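The Dressing Table at Home: A Small History of an Awkward Piece of Furniture
Student project report, Furniture and Domestic Life module
March 29, 2019

Why I chose this subject

My grandmother kept a dressing table in her front bedroom, and for most of my childhood I thought of it as the place where the good scissors lived. She hardly ever sat at it. When our class was asked to pick one household object and follow it through time, I thought of hers straight away, and I have been happily lost in old catalogs and other people's bedrooms ever since.

My question was a simple one. How did a piece of furniture made for sitting, combing and powdering survive into homes where most of that happens in the bathroom?

How I went about it

I read what our college library had on bedroom furniture, which was more than I expected, though a lot of it was written for collectors and cares mainly about what things are worth. After that I spent two afternoons with the sales catalogs of Fodero, a furniture store that used to trade on the main street in Plekness. The local history room has 13 of them, some missing their covers. I also handed out a short questionnaire to households on the Brenimar estate and got back fewer than I had hoped, so please take that part as a set of stories more than a survey.

What the catalogs show

The early Fodero catalogs sell the dressing table as part of a suite, with a wardrobe and a bed to match, and you could not buy it alone. Later on it gets its own page. The legs change from one catalog to the next – straight, then tapered, then curved again – but the mirror stays put, and in the drawings it is nearly always oval or made of three hinged panels.

The curved leg has a much longer story. It is called a cabriole leg, and it bends outward at the knee and inward toward the foot. It was fashionable in the eighteenth century, and makers have gone back to it many times since, usually when they want a bedroom to feel a bit grand. White or cream paint with carved scrolls tends to go along with it, in a style that shops like to call French whether or not it came from anywhere near France.

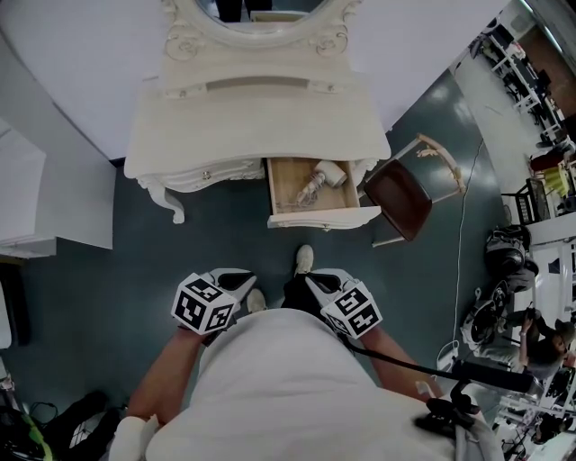
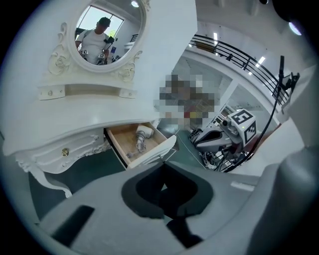 A white dressing table with an oval mirror in a carved frame.

What people told me

Of the households that answered, nine had a dressing table of some kind. Only a few people said they used it for getting ready in the morning. The others kept jewelry on it, or folded laundry, or a sewing machine, and one family had given theirs to a teenager as a desk (the knees do not quite fit, I was told).

Several people mentioned the light. A dressing table wants to be near a window, and so does the bed, and in a small room the bed wins. One woman had moved hers to the landing and said she liked it better there, because she could check her collar on the way downstairs.

Almost everybody knew where theirs had come from. It had been an aunt's, or a wedding present, or it was in the house already when they moved in and was too heavy to argue with.

A note on size

The tables I measured myself were between 600 and 1000 millimeters wide. The narrowest was a plain one by Lindqvist with a single drawer, and its owner uses it every day.

What I would do differently

I would start the questionnaires in July, when people are out in their yards and easier to talk to. I would also ask about stools. I forgot them completely, and I now suspect that the stool is the first thing to go – my grandmother's has been in the kitchen for as long as I can remember, under the telephone.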